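Two-finger grippers, round three

24 Apr 2021

I said I'd stop buying grippers. Then the Skelari pair came up at a price I couldn't argue with, so the Purgate ones came off and here we are again.

The Skelari page promises "human-like handling straight out of the box". I've yet to meet a gripper that handles things like a human, in or out of a box. What I wanted to know was duller: can it pick up a small wooden cube, put it down where I asked, and do it again after lunch?

Fitting took most of the morning. The flange adaptor is fine. The cable is too long for my liking, and I had to try three routes before the wrist would turn through its full range without tugging on it. Purgate got this right and Skelari hasn't bothered.

I ran 44 picks on each arm. The right arm dropped 8. The left dropped 18, with the same gripper, the same settings and the same cubes, and that is the number I'd like somebody at Skelari to explain. I swapped the two grippers over and the bad score stayed with the left arm, so perhaps I owe them half an apology. Only half. The Purgate pair never showed a gap that wide on these same arms.

Most of the drops were at the start of the lift. The fingers close, the controller reports a firm grip, and the cube slides out anyway. I don't trust the grip reading at all now and have turned it off. Notico's controller at least admits when it doesn't know.

The mat is brown paper, and I still prefer it to anything sold for the job. It's cheap and gets replaced when it creases. 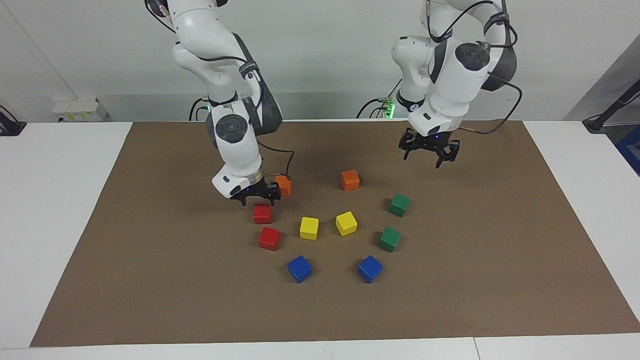
Both arms over the mat, two cubes of each colour. The left gripper is the open one near the green.

Next I'll recalibrate the left arm and run the lot again with the Purgate fingers back on. A reader has also asked about the Unnithan soft pads. I've read the brochure twice and still can't find a figure for how long they last, so they can wait. If you've had a set on for more than a month, leave a comment and tell me what state they're in.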